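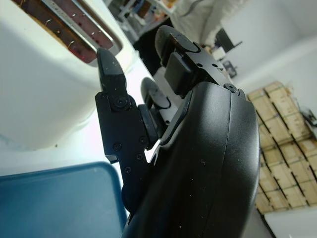
At the slot of the toaster.

The second life of bread

By Telmo Moya
May 11, 2023

When I moved to Ovdale I rented a room above a shoe repair shop, and the first thing my landlady asked me was how I like my toast. I did not know what to answer. In the house where I grew up, bread was bought in the morning and finished in the evening, and what was left went into soup. Toast was something for sick people. My landlady put four slices in front of me, each one darker than the other, and waited until I chose.

I chose the second. She told me it was the correct one, and from then on I received it every day for the whole winter.

I have been thinking about this since March, when I began to visit people who make bread and people who only eat it, to ask them about old bread. Most wanted to speak about fresh bread. Fresh bread has the smell and the crust and the photographs in books. But in most kitchens a loaf is fresh for one day and then it stays for three or four more, and in these days it is toast.

A loaf made for the third day

The Kazemi bakery in Findach sells a plain white tin loaf which the family calls simply "the square". It is not beautiful. The crust is thin and the crumb is close, with very small holes. On the day of baking it tastes of little, and the woman at the counter said this to me without any shame. On the third day, sliced as thick as a finger and toasted, it is the best bread I have eaten in this country.

The flour comes from the Kanach mill, 50 kilometres up the valley, and the dough contains a little milk and a little sugar. Milk and sugar both help the bread to take colour. A sourdough behaves in another way: the big holes let the butter fall through, the edges become hard before the middle is warm, and the crust can hurt the roof of the mouth. I still like it, with soup or with soft cheese. For jam I want the square.

On a normal morning the bakery makes 348 loaves and the squares are sold before ten o'clock. Some customers, I was told, buy one and put it directly in the cupboard for two days.

What the heat does

Elis Pugh taught cookery at a school near Ovdale for many years and now gives evening classes in her own kitchen. She explained it to me with a pencil on the back of an envelope. Bread becomes stale mainly because the starch in it slowly turns firm again after baking, she said, even when the bread has not lost much water. Heat makes it soft again for some minutes. At the same time the surface dries and becomes brown, and from the browning comes the taste.

So a good piece of toast is two things at once, dry outside and soft inside, and it keeps this condition for a very short time. Mrs Pugh eats hers standing. 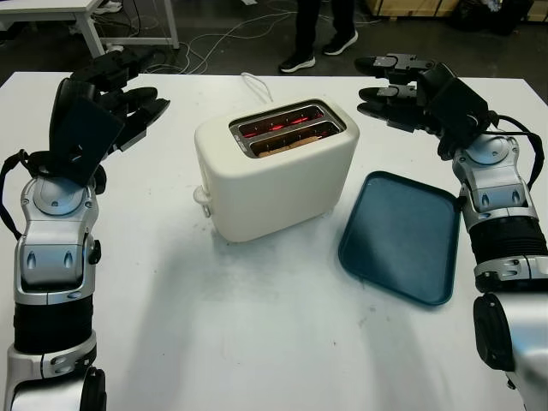 Lever down, elements glowing, and a pale slice in the nearer slot.

She has strong opinions about the rack. A toast rack, she says, was made for houses where the kitchen was far from the table and somebody had to carry. It keeps the slices from becoming wet with their own steam, this is true, but it also makes them cold. She keeps her letters in hers.

About the dial with the numbers she is more patient. The numbers mean something different on every model — on one a three is pale, on another it is already smoke. Her advice is to forget the number and to learn one machine well. The second round usually needs less time than the first, as the toaster is already hot. Frozen slices need more. Bread with raisins should be watched from beginning to end, and she does not leave the room for it even if the telephone rings.

I asked if she ever scrapes a burnt slice. Of course, she said, over the sink, with the back of the knife, and she was surprised that I would ask.

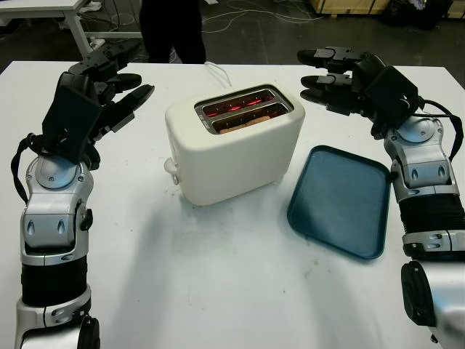
Butter, and when

In Findach the library keeps the notebooks of a ladies' baking circle, and one of them has 506 recipes written by hand. I looked for toast and found it eleven pages from the end, between a remedy for cough and a method to clean brass. The whole entry is one line: "Butter it at once or leave it be."

I have asked the same question to everybody I met this spring. Those who butter at once want the butter to disappear into the bread. Those who wait want to see it on top, cold and a little thick, so that the teeth leave a mark. My landlady belonged to the second group and so do I now, but with salted butter only, and never with honey, where the melted kind is better.

At the Kazemi counter they also sell dripping in small pots during the colder months. I tried it on the darkest toast they could make for me, with pepper. It was too much for eight in the morning. I bought a pot all the same and took it home on the bus, together with a square that I did not cut until the Thursday of my own calendar, which is to say, the third day.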